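Keeping a Work Table Clear When Everything Lands on It

My work table has a way of collecting whatever came through the door. I started writing these tips down after a long winter of shuffling piles from one end to the other, and readers have been kind enough to send in 48 more of their own, so I've picked out the ones that I still use myself.

1. Give the wall some of the work

A wire basket hung over the back of the table costs you no table space at all, and you can see what's in it without taking it down. Mine is for packages and refills, the sort of thing you need now and then but never want underfoot. Hang it low enough to reach from your chair — I had to move mine twice before I was happy.

2. Sort the food from the desk things first

Fruit and office supplies end up side by side more often than you'd think, at least in my house. Before you wipe or straighten anything, pull all the fruit together, the decorative kind included, and decide where each bit is going. Strawberries in a plastic bag get my attention first, and the display fruit can go on a dark plate or tray, where the colors look so cheerful. Then you can see what's left, like the stapler.
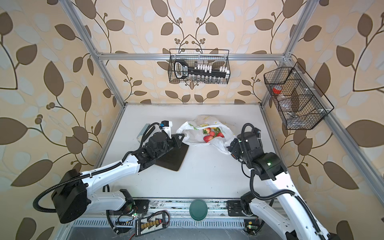
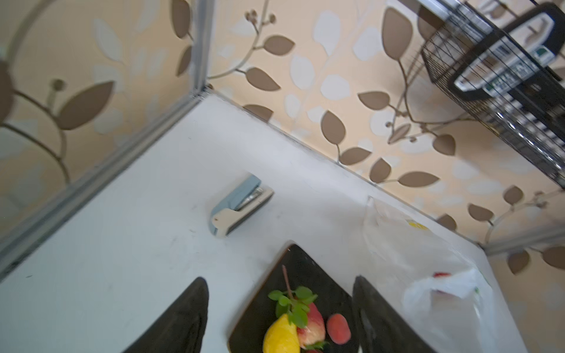
3. Don't store berries in the bag

Tip them out gently into a shallow bowl lined with a paper towel, leave the green tops on, and put them in the refrigerator unwashed. Rinse only what you're going to eat. I keep an old Zumano bowl just for this, chipped rim and all, and my berries usually last 3 days in it.

4. Dust the pretend fruit too

Oh, it does get dusty! A soft dry brush for the leaves and a barely damp cloth for the rest will do nicely. Go easy around the stems, and let everything air dry before you arrange it again.

5. Wipe a white top from the back forward

Start along the wall, especially if you have wallpaper, and wring the cloth out well so that nothing drips down behind. Pull the crumbs toward you and catch them in your hand.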